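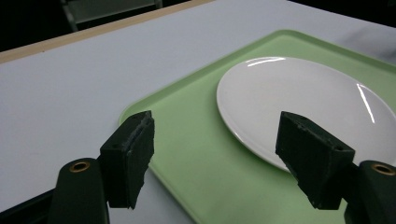 Equipment Planning FAQ - Villis Tabletop Handling

Home / Buying and Budgeting / FAQ

Last updated 18/11/2022

These are the questions we get most from kitchens, cafeterias and care homes that want to put a tray and plate handling cell into next year's budget. If you already have a quote from us, the numbers in the quote apply to you and the ones on this page do not.

Before you ask for a quote

What do I need to have ready?

A floor plan with the table positions marked, the height of each table, and a list of the trays, plates and bowls you use. The list matters more than the floor plan. Put down every tray and plate type, including the ones that only come out on holidays. If you don't know the maker, measure the item across its longest side, measure the rim height, and say whether the surface is glossy or matte.

Do I have to send you actual dishes?

Yes, before we give a fixed price. Send 4 of each item you want handled. Used ones are better than new ones. We return them with the quote if you ask for that on the shipping form, otherwise we keep them for later testing.

Our plates are plain white and our tables are white too. Is that a problem?

It can be. A glossy white plate under ceiling lights gives bright streaks on the rim, and a white table gives the camera little to separate it from. A colored tray under the plate usually helps. If you are replacing trays anyway, talk to us before you order them. Changing the tray color costs you nothing extra at that point and may save you a lighting kit.

Can you work from a video of our kitchen in place of a visit?

For an estimate, yes. For a fixed price on more than one cell, we visit.

What it costs

What is in the base price?

The arm, the stand, one Nernov gripper with two fingers, one set of foam pads, the controller, and setup for up to five dish types. Shipping is quoted separately. So is any electrical work on your side.

What is not in it?

Extra dish types, lighting, table guards, spare pads after the first set, and staff training beyond the first session. Most of the complaints we get about price come from buyers who left these out of their first budget request and had to go back for more money. Put a line in for each of them even if you enter zero.

Do you rent or lease?

We lease through Nørgaard for terms of one, two or three years. Leased cells include pads. Rental by the month is available for trials only and can't be extended more than once.

How much should we set aside for wear parts?

Pads are the main item. They are black foam blocks that sit on the inner faces of the fingers, and the edges chip and go fuzzy with use. Chips along an edge don't mean the pad is finished. Replace it when the flat part of the face is damaged or when the seam starts to open. A site that runs two meal services a day should budget for a new pair every four weeks to begin with, then adjust after the first quarter. Fingers last much longer and we don't suggest stocking them, apart from one spare pair for sites with more than three cells.

Can I buy foam locally and cut my own pads?

You can, and a few customers do. It voids the grip warranty for that cell until a standard set is fitted again. The rest of the warranty is not affected.

Are the prices on the site good for the whole year?

List prices change in March. A quote is good for 100 days from the date on it, even if that takes it past the March change.

Choosing the gripper

Why two fingers and foam? Our other supplier offers suction.

Suction works well on clean, flat, dry plates and is faster on them. It is less good with a raised rim, a plate with sauce on it, or a tray with a textured surface. If all you move is clean plates from a stack, get a price on suction as well. We sell the Cindale suction head for that job and will tell you if your list suits it better.

Does the same gripper pick up both the tray and the plate?

Usually. The limit is how far the jaws open and how high the rim is. Trays with a low rim are picked up at the edge, and the table edge has to be clear on that side. Oval plates are picked up across the narrow direction. Round plates at the large end of our range need the wide jaw option, and that has to be ordered with the cell because the mounting is different.

What is the hand-held version for?

It is used before the cell is installed. One of your staff holds the gripper and does the job by hand, on your tables with your dishes, while the camera on the tool records. We use the recordings to set up the arm. The kit is lent at no charge once the order is signed. Plan the staff time for it, though. For a five-item dish list we ask for 76 recorded pickups per item, done in short sessions and spread over different tables if you have them.

Do staff need training to use it?

A short session by phone. The person doing the recording should be someone who normally clears or sets those tables. They should work at their usual pace and leave chairs, trays and other things where they normally are.

Does the hand-held kit have to be returned?

Yes, within 4 weeks of the last session. After that it is billed.

Space, power and schedule

How much room does a cell take up?

The stand needs a square of floor a little larger than a two-seat table. You also need walking room on the service side. Check door widths on the delivery route. The stand ships in one piece and doesn't come apart.

What power do we need?

One grounded outlet on its own circuit. Do not share it with a dishwasher or a hot cabinet. If an electrician has to add a circuit, get that quote early, as it is often what holds up the install date.

How long from order to first use?

Plan on twelve weeks. Dish testing takes two, recording takes two to three depending on your staff, and the rest is build and shipping. The longest delays come from dish lists that change after testing. Adding one bowl sends that item back to the start, although the other items carry on.

Can we install during service hours?

No. We need the area for one full day with nobody eating in it. Most sites pick a day when they are closed or move service to another room.

Should we start with one cell or several?

One, if this is your first. Run it for a full quarter before you budget for more. Your pad use and the number of stops per shift in that quarter will give you better figures than ours.

Getting it approved

Our finance office wants a payback period. Can you give us one?

We don't publish one. It depends on your wages, your hours and what the staff do with the time. We can send a blank worksheet with the cost side filled in from your quote, and you fill in the labor side. Please don't use figures from another site.

Can we split the purchase across two budget years?

Yes. The usual split is testing and recording in the first year and the cell itself in the second. The testing fee is credited against the cell if you order while the quote is still good.

What happens if testing shows our dishes won't work?

You get a written list of which items failed and why, and you pay only the testing fee. You can swap the failed items and retest once at half the fee.

Is a service contract required?

No, but leased cells have one built in. For purchased cells, service without a contract is billed by the visit, with travel.

Still have a question? Use the contact form and include your quote number if you have one. Dish lists can be attached as a spreadsheet or a scan of a handwritten page.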